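Beatrice Nyaga keeps her tables clear. It is the first thing a visitor notices in the two rooms she rents above the old ferry office in Midtbø, where she has been buying, cleaning and reselling children's toys and nursery things for six years. The shelves are full to the ceiling, and the boxes under them are full too, but the tables where she sorts have only what she is looking at.

"If I let things pile up, I stop seeing them," she says. "You need a bit of space around a toy to know what's wrong with it."

Her shop is called Unelow. Most of the stock comes from house clearances and from parents whose children have moved on to something else. In October, when people start thinking about the holidays, she takes in up to 60 pieces in a day. In the spring it can be 2. She has learned to do the repairs in the slow months and keep the fall for sorting.

She did not plan on this work. She trained as a seamstress and spent years altering coats at a dry cleaner's in Skovau. A customer there brought in a stuffed rabbit with a torn neck and asked whether anything could be done.

"I fixed it on my lunch break. She cried when she picked it up. Then she told her sister, and her sister had a bear."

Word got around, and by the end of that winter she was doing more animals than coats. She left the cleaner's the following year with a sewing machine, a steam iron and 900 in savings, most of which went on shelving.

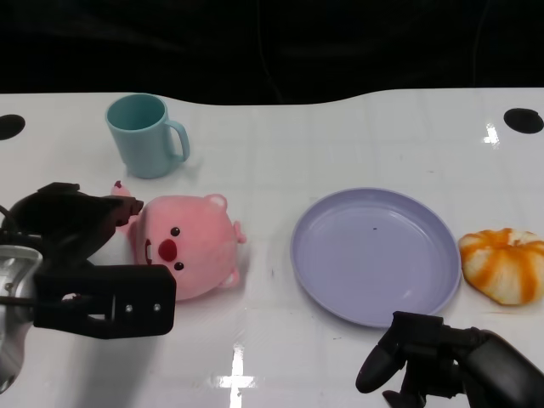

Soft toys are still the part of the job she talks about most. She sorts them by how they are made and pays little attention to how cute they are. Pigs, she says, are harder to get right than people think, and the makers have very different ideas about them. Some keep everything in one color and let the shape do the work. On others, like the pink one with the round red snout and the small black bead eyes, the face is all contrast. Beads are something she always stops to check. She takes each eye between finger and thumb and pulls, harder than most people would dare to.

"If it's going to come off, I want it to come off with me," she says. Anything with a loose eye goes in the repair box. If the fabric around it has worn thin, she takes the eyes off and embroiders new ones, and she tells the buyer she has done it.

After the eyes she checks the seams, starting with the ones under the arms and legs, where a child usually carries the toy. Then she squeezes the body all over. Old stuffing goes into lumps, and a lump in the middle means opening the back. She uses a ladder stitch to close it and buys her thread from Flakero, a small supplier that still sells the odd pinks and browns she needs.

Cups and dishes get less attention, but she takes them too. Plastic mugs sell steadily, especially in plain colors. She looks at the place where the handle joins the side, runs a nail around the rim for chips, and washes them in hot water. Anything cracked is thrown out.

"People ask me for sets," she says. "I hardly ever have a set. I have one blue mug, one yellow bowl. Children don't mind that at all – it's the grandparents who want it to match."

Prices are written on paper tags in pencil so they can be changed. The most she has asked for a single toy is 74, for a jointed bear with its first growler still in it. She was sorry to see it go, and she has not had another like it since.

Asked what she would like more of, she says plain wooden blocks, and then, after a moment, better light in the back room. She has been meaning to move the lamp. The window there faces north, and by three in the afternoon she can't tell a gray thread from a green one, so she does her matching in the morning and leaves the tags and the washing for later.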